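Print this page
E-mail this page

Mivo Hand-Guided Teaching Kit

The Mivo kit lets an operator show a robot arm a task in person or from another desk. Press the release on the wrist and the arm goes light enough to lead by hand. For remote work, the Evotard controller plugs into the same port – no change of software is needed.

Each demonstration saves the joint positions, the finger opening and the view from the wrist camera. Thin items such as a cable with a three-prong plug are best taught slowly, with the fingers closed on the plug and the cable left slack on the desk. 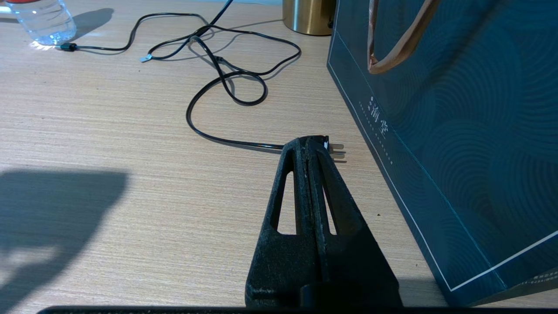 Specifications and ordering

Wrist unit weight: 408 g
Demonstrations stored per task: 949
Controller cable: 10 ft
Fingers: black, with triangular cutouts, sold in pairs

Kits ship from Prata in Clernmont within 14 days. Replacement fingers are stocked separately – please give the wrist unit serial number when ordering.

Print | E-mail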